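Tarkine Holtell Hand-Held Demonstration Gripper

Product type: hand-held gripper for recording manipulation demonstrations
Supplier: Tarkine
Supplied as: single unit or left/right pair
Page last revised: July 7, 2022

Overview

The Holtell is a two-finger gripper carried in the operator's hand. The operator performs a task with it directly, and the unit records camera images, finger opening and hand motion. The recording is then used to train a policy for a robot arm fitted with the matching Holtell end effector. No arm is needed at the recording site.

The finger geometry and camera position are the same on the hand-held unit and on the end effector. A recording made in a kitchen or a bedroom can therefore be used without re-projecting the images to a different viewpoint. Finger sets must match: a policy trained on recordings from wide paddles should be run on wide paddles.

Remote control of an arm is covered by the Lokero leader handle, sold separately. The two products write the same file format, and sessions from both may be combined in one training set. The Lokero handle is the better choice where contact force at the arm matters, for example when inserting plugs or closing tight lids. The Holtell is the better choice for cloth, tidying, sorting and other work in which the operator has to walk about and reach into awkward places.

Operation

Recording starts and stops with a short press of the grip button. A long press marks the current episode as failed. Failed episodes stay on the card and are skipped at export unless the option to include them is set.

The fingers are driven by a trigger through a direct linkage. There is no motor in the hand-held unit. The operator feels the resistance of the object through the trigger, and the finger opening is measured at the linkage by an encoder. The spring that opens the fingers can be exchanged for a softer one when long sessions are planned.

Hand motion is estimated from the wide-angle camera and the inertial unit together. The estimate depends on fixed texture in view. Rooms with furniture, patterned bedding or shelves give good results. Large blank walls at close range and large mirrors that fill the view do not, and episodes recorded there should be checked in the Rathjen viewer before export.

Working with cloth

Garments and bedding are the most common use reported to our support desk. The following settings and habits have given usable data.

Fit the paddle fingers. The narrow fingers supplied for small parts tend to pinch a single layer and let go of the rest. Take hold of the fabric before lifting, pause briefly with the fingers closed, and then lift. The pause gives the exported data a clear boundary between the grasp and the lift. Keep the body of the gripper behind the fingers as seen from the work, so that the camera has sight of the item for the whole movement.

Mixed piles are preferable to single items on a clear surface. A policy trained only on one shirt laid flat will fail on a bed with several garments lying against each other. Change the order and position of the items between episodes, and leave other objects where they are. Thick knitted items should be included along with thin ones.

With a left/right pair, begin both recordings before either gripper touches the cloth. The units synchronise at the first press. Pick-up with one hand and straightening with the other may be recorded in the same episode, but both grippers should be brought back to a rest position at the end.

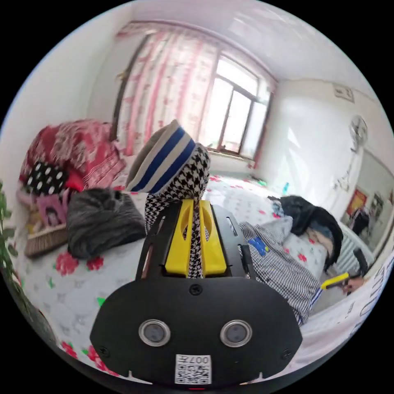

Paddle fingers closed on houndstooth fabric, with a striped textile on top, during garment work at a bed.

Technical data

Fingers: 2, exchangeable, paddle or narrow
Maximum opening: 152 mm
Trigger: mechanical, sprung open
Camera: wide-angle, fixed to the gripper
Image rate: 30 frames per second
Battery: exchangeable, 3000 mAh
Running time: 3 hours with continuous recording
Storage: removable card
Connection: USB-C for charging and export

Calibration

The camera is calibrated at the factory and the values are stored in the unit. Finger opening must be calibrated by the user after every change of fingers. Close the fingers fully, hold the grip button until the lamp flashes, open them fully and press again. The procedure was revised by Wolfram Haberkorn for firmware issued last October. Units with older firmware use the procedure in the printed manual.

Label each unit and enter the label in the session file. Where a pair is in use, state the side as well. Exchanging left and right between sessions without a note in the file is the most frequent cause of unusable two-handed data.

Export

Sessions are read in with the Rathjen viewer, which shows the camera image, finger opening and estimated path on a common time line. Episodes can be trimmed, split or rejected there. Export writes one folder per episode, containing images, poses and finger opening at matching time stamps.

Scope of supply

Hand-held gripper, paddle fingers, narrow fingers, soft trigger spring, two batteries, charger, storage card, USB-C cable, hex key and printed manual. The end effector for the arm is ordered separately, with the flange pattern stated on the order.

Care

Wipe the fingers with a damp cloth. Do not use solvents. Remove lint from the linkage after work with textiles, using a dry brush. Check the housing screws when the fingers are changed and tighten them by hand only. Worn fingers should be replaced in pairs, followed by a new calibration of the finger opening.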